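Open day at Heltside

I drove out to the Heltside open day on Saturday, November 10, 2018. The parking lot was full by ten, so I left the car behind the tire shop and walked. Entry was free. They gave me a paper badge and a map with the stations marked on it, and I skipped the welcome talk to get to the hand-worn grippers before the line built up.

The line was already 31 people long. It moved fast, with two stations running side by side and 5 minutes or so between changes. Tianyou Cao was doing the explaining. A person puts a gripper on each hand and does a small job at a table. The white plates on top carry dots for tracking, and the recorded movements are used later to teach a robot arm the same job. The job at the first table was to get a small circuit board into a tray with slots in it.

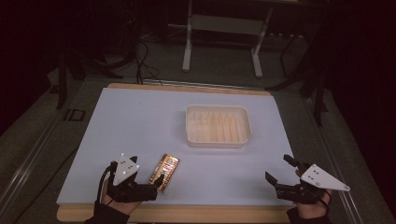
Milan Hoekstra thought it would be quicker to program the arm directly and be done with it. Tianyou's answer was that this works until somebody moves the tray, and then you are back at the keyboard. They went back and forth on that for a while. I can see both sides. At my old job we had an arm that did one thing in one spot for eight years and never needed more than that.

I got my turn after lunch. The grippers were lighter than I expected, but I kept wanting to use my ring finger, and there is nothing for it to do. You also lose most of your sense of how hard you are squeezing. I dropped the first thing I picked up. Lachlan Tipoki told me to slow down and watch the tips, and that helped.

The other jobs used ordinary household things, a soap dish and a little yellow box with Chinese writing on it. I liked those better than the circuit board – you can tell right away if you have done it wrong.
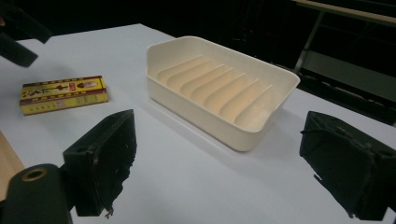
Soap dish and box on the white table, Heltside open day

I had a coffee and looked in on the Honex room, but the talk there had ended and they were stacking chairs. There is another open day planned for August. I would go again, and I would get there before nine to park.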